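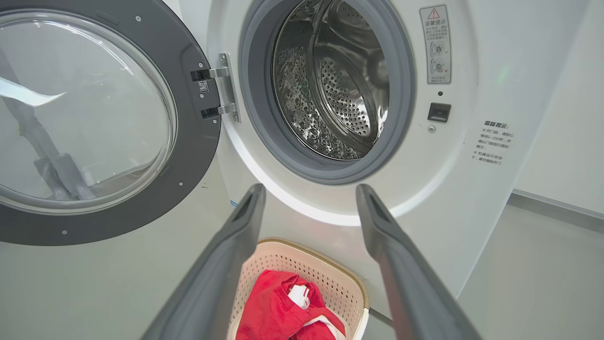

Front-loader care: which tips are worth the bother

By Maxine Pearce
Last updated 25/06/2019

I have been collecting washing machine advice for years, mostly out of irritation. Every magazine has a page of it, every neighbour swears by something, and half of it contradicts the other half. What follows is what I still do after trying most of it, and a few things I have stopped doing. If you came for lemon halves and tennis balls you will be let down.

Leave the door open

The one tip I would defend to anybody. A shut door keeps the damp in, and a damp drum starts to smell. Swing it right back after the last load and leave it for a few hours. If you have small children or a cat, don't leave it open unattended, and look inside before every wash whether you think you need to or not.

People ask if a crack is enough. I tried that for most of a winter and the rubber was still wet at bedtime. Wide open, or as wide as the room lets you.

Don't fight the door at the end

When the programme finishes, the lock takes its time. Some machines have a notice about this on the front, next to the opening, and it is the one bit of printing on the whole appliance I would tell you to read. A minute or two is normal. Pulling at the handle does nothing except wear out the catch, and a new catch is not cheap once you have added the call-out.

Wipe the seal

The grey rubber ring round the opening is where the muck goes. Hair, grit, tissue, the odd coin. Pull the fold back with one finger and run an old flannel round it, paying attention to the bottom. Plain water and a drop of washing-up liquid will do it. I did buy a special seal gel once, from Erner, and I could not tell the half I had treated from the half I had wiped with the flannel. The bottle is still under the sink.

If there are black spots that won't shift, they are in the rubber and no wiping will get them out. You can live with them or have the seal replaced. Regula Ammann wrote to tell me that toothpaste removes them. I tried it on two seals. It removes toothpaste.

Vinegar

I know. Everybody loves vinegar. A splash now and then probably does no harm, but I have yet to see it do much good either, and several makers' booklets warn against it on account of the rubber. Check yours first. And never put it in with bleach, in any amount, for any reason.

A hot empty wash once a month does more. No clothes, hottest cotton programme, a scoop of ordinary powder (powder, mind, most liquids have no bleach in them). I do mine when I pay the gas bill so that I remember.

The drum itself

A steel drum hardly needs cleaning. If it looks dull or feels chalky you have hard water, and a descaler now and again is reasonable. If it looks bright, leave it alone. I have seen people go at the little holes with a cocktail stick. Please don't, the stick snaps and then you have a cocktail stick in the machine.

Do run a hand round the inside before loading. Baby socks and hair grips hide against the raised paddles, and a hair grip can do real damage to a good shirt.

Sorting, and what to carry it in

I have no patience with the four-bag sorting systems. Zondau sell one on wheels and I gave it a fair go from March until I fell over it. Lights, darks, towels. Sort on the floor just before you wash and use a single basket for carrying.

The basket matters more than the sorting. Get one with holes in the sides. Solid tubs look smarter, and anything damp left at the bottom of one goes sour by the next day. Rounded corners are kinder to tights and to door frames. Stand it on the floor close to the machine but clear of the door's swing, so that you can load and unload without dropping socks on the way. 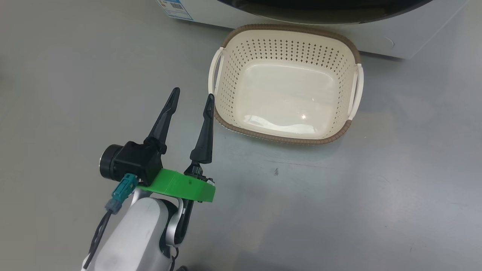 Cream plastic basket with pierced sides, on the floor.

Pale plastic shows the dirt, and I count that in its favour. Rinse it in the bath when it looks grubby. Wicker is lovely and snags everything.

How full is full?

"Three-quarters" is the usual answer and nobody I know can judge three-quarters of a heap of pillowcases. Put your hand flat on top of the load, inside the drum. If it fits with a bit of room above, fine. If you have to push, take a towel out.

Detergent: use less

The cap on the bottle is generous, and I'll let you guess who designed the cap. Start at the lowest line for your water and stay there unless things come out dull. Too much leaves a film in the drawer and on the seal, and then you are sold something to clean the film.

Pull the drawer right out when it gets slimy and scrub it in the sink with an old toothbrush. Dry the slot behind it too.

From readers

Imad Hamdan says a microfibre cloth is better than a flannel for the seal. Possibly. I have flannels.

Seraina Berchtold asks whether dishwasher tablets in the drum work as a cleaner. I have not tried it and don't mean to. They are made for another machine and they foam differently, or so I'm told.

Luzius Rüegg wants to know how often to clean the filter. Mine gets done every 2 months, with a baking tray underneath and a towel under the tray. Switch off at the wall first and let the water cool.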